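Counting demonstrations is the wrong way to price a folding task. At Marikar we recorded 347 by remote control and 50 by hand-guiding the arm, all on soft sheet, and the 50 trained the better policy.
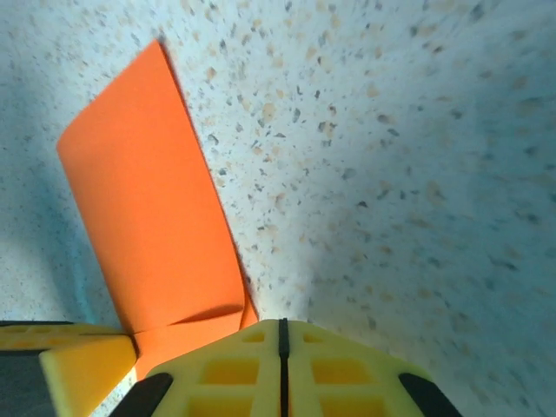
Prasanna Sikder objects that hand-guiding tires the operator and that fatigue ends up in the data. I accept this. It argues for shorter sessions, and the contact forces still come through the operator's wrist. Over a remote link they are guessed from video, and an orange sheet buckling at the fingertips gives little away.

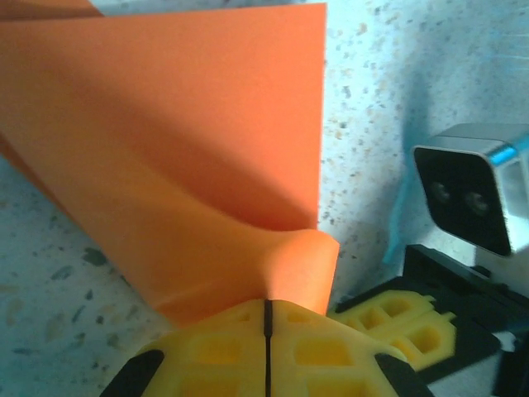

Muammer Duman wrote in reply that remote control is the only method that scales to two arms, and that Tunenham would never staff the alternative. Perhaps so. I would still spend the first 200 takes by hand and go remote once the grip is settled.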